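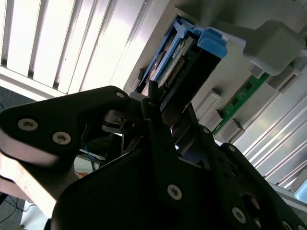 umura_bench
Posted 8 March
Question on mixed fasteners. I maintain packaging fixtures at a small shop and want to drop hex socket screws for Torx across the board. The fixture plates are steel, M5 and M6, and most get opened every 500 hours for cleaning. Silver Torx-head screws on matte black plates are the look I'm after, as they are easy to find under bad light. My concern is stripped heads and what the changeover does to stock. We hold 1,944 screws in hex socket at present.

palacios_m
Torx strips less in my experience, provided the bit is the right size and fully seated. A worn T25 will ruin a head as fast as a worn hex key. Replace bits on a schedule.

Skarkov
Disagree with changing everything. Hex socket cap screws are stocked by every supplier near me. Torx in odd lengths took 2 weeks last August. If a line is down, that matters more than the drive.

umura_bench
Fair. Lengths are 12, 16 and 20 mm, nothing odd. Skedura quoted me a box of 400 in each.

Skarkov
Zinc or stainless? If stainless, use anti-seize. Galling will cost you more time than the drive type ever did.

umura_bench
Stainless. I have been putting them in dry.

palacios_m
Stop doing that. Also lower your torque once they are lubricated. The dry figure will overload the thread.

tapdrill_ed
Countersunk heads are where I would switch first. The hex in a flat head is shallow and small for the thread size. Cap heads have a deeper socket and I have never had much trouble with them.

Skarkov
Agree with that. Flat heads to Torx, leave the caps alone.

palacios_m
Then you carry two sets of drivers to every job. I would still do the lot.

umura_bench
Going with flat heads first, on one fixture. Anti-seize ordered. Will post torque values after the next cleaning.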